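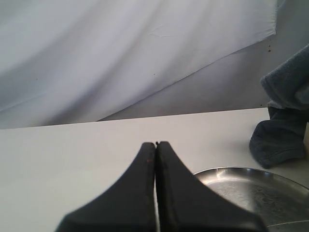
グリッパー設備 更新前点検表(1月分)
点検:Hsin-yi Tam 確認:Chin-lung Lu

1. 指先の摩耗 可
左指の先端近くに赤茶色の小さな点あり。汚れか擦り傷か未判定。清掃後に再確認し、傷なら交換用の指を見積に加える。

2. 閉じ位置 可
指の間はごく細い隙間のみ。把持物なしで確認。

3. 作業台 可
白い天板を継続使用。今期の買い替え対象から外す。

4. ワーク 要検討
ステンレス皿の内面にくすみと細かい傷。縁の反射が強いため、つや消しの皿を2枚試し買いしたい。タオルは現行品のままでよい。

5. 背景布 要手配
しわが目立つ。張り枠付きのものをChuangに照会中。回答待ち。

6. 予備品 不可
交換用の指の在庫なし。Plilusの納期は40日前後。最低3組を常備とし、次回発注に含める。

7. 保守契約 保留
Zekenの更新案は年額887ドル。出張点検の回数が書かれていない。Bolnessからも同条件で見積を取り、比較表を付けること。

確認者コメント(Lu)
6を優先。5は予算が余れば購入。4の皿は消耗品費で処理してよい。7は見積が2社分そろうまで押印しない。1の再確認結果は本表の余白に追記のこと。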